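Families wanted: story talk at home with children ages four to seven

The Brurberg Reading Project is looking for families to try out a set of picture prompts for telling stories aloud. The set is called Jondum. It is meant for children who are not reading on their own yet, or who have just started.

Each family gets a box of 30 picture cards and a short guide for the adult. You pick a card, talk about what might be going on, and let your child make up the rest. You write down the words if your child wants them written down. One session takes as long as your child stays interested. We ask for 3 sessions a week through March.

Some cards show animals or people. Others show a room or a street, and the child decides who lives there and what happens next. We want to know which cards get children talking and which ones fall flat.
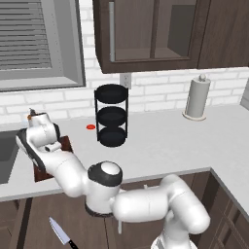

Kitchen counter with robot arm and cutting board (computer rendering)

Who can take part

You need one child between four and seven and one adult who can sit down with them regularly. A grandparent or older cousin is fine. Stories can be told in any language spoken at home, but the guide and the feedback form are in English only for now. Brothers and sisters may join in. Please fill out the form for one child only.

What we ask of you

After each session, fill out a one-page form: which card you used, what your child said about it, and where the talk stopped. You do not need to record your child. Please don't correct grammar or spelling during the sessions. At the end there is a phone call with Retno Sembiring, who runs the home trials.

What you get

You keep the cards and the guide. There is no payment. Postage both ways is covered.

To sign up, write to the project office with your child's age, your mailing address, and a good time of day to call. Spaces are limited and we fill them in the order we hear from you. If the trial is full, we will ask whether you want to be on the list for the next set, Flarell.

Brurberg Reading Project | Contact | Copyright Brurberg | Back to top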